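26 May 2026

I have until November to spend the equipment money, and I've finally sat down with the two quotes. Potix want the whole lot paid up front and include fitting. Koval will split it over six months, but spare grippers are extra and so is the frame.
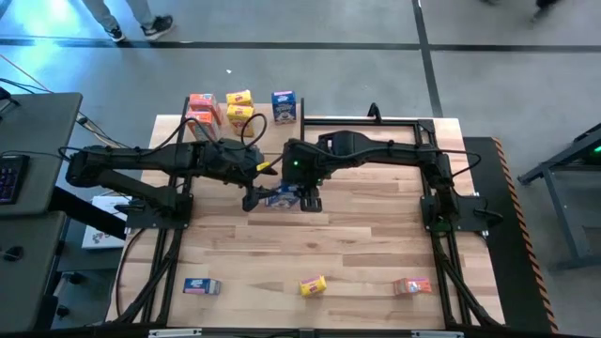 Spares are where I got it wrong last time. I budgeted for arms and forgot everything that wears out or gets knocked - fingers, cables, brackets. Severyn Levchenko went through my list on Friday and added five lines to it, all small. Cable is the one I'd put first. With the bundles looped over the top of an arm like that, I want a full spare set on the shelf. Hazard tape went on too, as did more small boxes in the same three colours.

I'm leaning towards Koval. The split payments leave room for a second order in the autumn, and delivery is nine weeks either way. I still need a price for the base plates.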